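# Orken veröffentlicht überarbeitete Prüfrichtlinie für Möbeloberflächen aus Massivholz in Gemeinschaftsräumen

**Fassung 2 gilt ab September und ersetzt das bisherige Merkblatt**
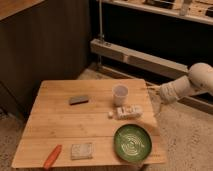

*Heller Holztisch mit längs gefügten Brettern und sichtbaren Fugen. Abdruck honorarfrei bei Nennung der Quelle: Orken.*

Orken, Prüfstelle für Holzoberflächen, hat die Richtlinie zur Beurteilung von Tischplatten in Kantinen, Wartebereichen und Pausenräumen neu gefasst. Sie regelt Probenahme, Beanspruchung und Auswertung für geölte, gewachste und lackierte Platten. Das Merkblatt aus der ersten Ausgabe wird zurückgezogen. Laufende Prüfaufträge werden nach dem alten Verfahren abgeschlossen, sofern der Auftraggeber nichts anderes verlangt.

Grundlage der Überarbeitung ist eine Reihenuntersuchung an 356 Platten, die gemeinsam mit dem Beschichtungshersteller Claltley durchgeführt wurde. Davon waren 161 geölt, die übrigen gewachst oder lackiert. Bei 36 Platten trat nach der Feuchtebeanspruchung eine bleibende Aufhellung entlang der Leimfuge auf. Das bisherige Verfahren hatte diese Schäden nicht erfasst, weil die Prüfflüssigkeit ausschließlich in der Brettmitte aufgebracht wurde.

## Änderungen im Verfahren

Die Prüffläche muss künftig mindestens eine Fuge vollständig einschließen. Bei Platten mit offenen Fugen wird zusätzlich die Stirnseite der angrenzenden Bretter beurteilt. Die Konditionierung erfolgt im Normalklima, die Dauer richtet sich nach der Plattendicke und ist in Anhang B tabelliert.

Als Prüfflüssigkeiten sind vorgesehen:

- entionisiertes Wasser
- Kaffee, filtriert, nach Rezeptur in Anhang C
- Ethanollösung
- Reinigungslösung auf Tensidbasis

Speiseöl entfällt als Regelprüfung und kann gesondert beauftragt werden. Die visuelle Beurteilung nehmen zwei Prüfer unabhängig voneinander vor. Weichen ihre Ergebnisse um mehr als eine Stufe ab, ist die Messung an einer zweiten Probe zu wiederholen. Glanzgrad und Farbabstand werden instrumentell bestimmt und im Prüfbericht getrennt ausgewiesen.

»Die Fuge ist bei Massivholzplatten der Bereich mit der höchsten Feuchteaufnahme. Eine Beurteilung, die sie ausspart, liefert für den Betreiber keine brauchbare Aussage über die Pflegeintervalle«, erklärt Mircea Pascu, Leiter der Oberflächenprüfung bei Orken.

## Übergangsregelung

Bestehende Prüfberichte behalten ihre Gültigkeit, dürfen jedoch nicht mit einem Verweis auf Fassung 2 versehen werden. Hersteller, die eine Umschreibung wünschen, reichen je Plattentyp zwei Rückstellmuster ein. Liegen keine Rückstellmuster vor, ist eine vollständige Neuprüfung erforderlich. Für Platten mit Furnierdeck gilt die Richtlinie nicht.

Tharun Kulkarni, Anwendungstechnik bei Claltley, verweist auf den Aufwand in der Fertigung: »Wir haben die Auftragsmenge im Fugenbereich angepasst und die Zwischentrocknung verlängert. Die Änderung betrifft alle geölten Serien.«

## Bezug der Unterlagen

Die Richtlinie umfasst den Haupttext sowie die Anhänge A bis D. Sie wird als Datei abgegeben, eine gedruckte Ausgabe ist auf Anforderung erhältlich. Die Messwerte der Reihenuntersuchung liegen als gesonderter Tabellenband vor.

**Fachlicher Kontakt:** Naveen Bhatt, Orken, Abteilung Oberflächenprüfung

**Pressekontakt:** Venkatesh Subramaniam, Orken, Öffentlichkeitsarbeit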